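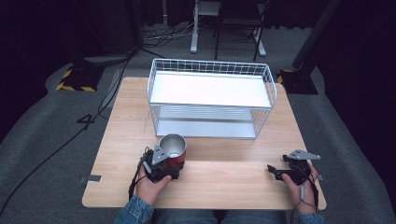

Notes for the talk at Hullberg library, small room, October

Start slowly. Say good evening, then wait until the door is closed.

**1. How I came to it**

- In my family we saw one play every December, in the Amus theatre in Plison. It has 80 seats.
- I was 13 before I understood that other towns had a different play.
- Ask: who here goes to the same show every year? Let them answer. Do not hurry this.

**2. The play itself**

- It is a ghost story, told in 2 acts. A miller refuses bread to a traveller and is visited in the night.
- The text was changed many times. In my childhood the miller was frightening. Now he is more sad than frightening, and I miss the old one a little.
- Read the first speech aloud (page is marked with yellow paper). Breathe before the last line!
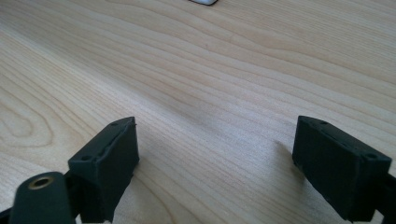 *Wood grain on a light tabletop.*

**3. The building**

- The theatre was a grain store before. The Aydoğan bakery next door gave the warm rolls for the interval, and it still does.
- Tell the story of the winter when the heating broke and we all kept our coats on. The actors also had coats, over the costumes.
- If time is short, leave out the part about the new roof.
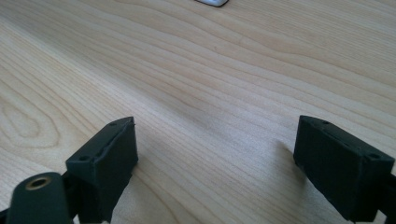 The stage floor is the thing I remember best from the front row. As a child I could see the boards from very near, and when the play was slow I looked at them and not at the miller. Say here that wood can hold the eye for a long time: on the slide there is a long oval loop in the grain near the left side, with darker lines around it. I used to look for such shapes and imagine they were lakes. Then go back to the play, to the knocking scene, and knock 3 times on the lectern.

**4. Questions**

- Probably someone will ask about tickets. They are sold at the bakery, only in the mornings.
- Thank the library, and give back the key of the room.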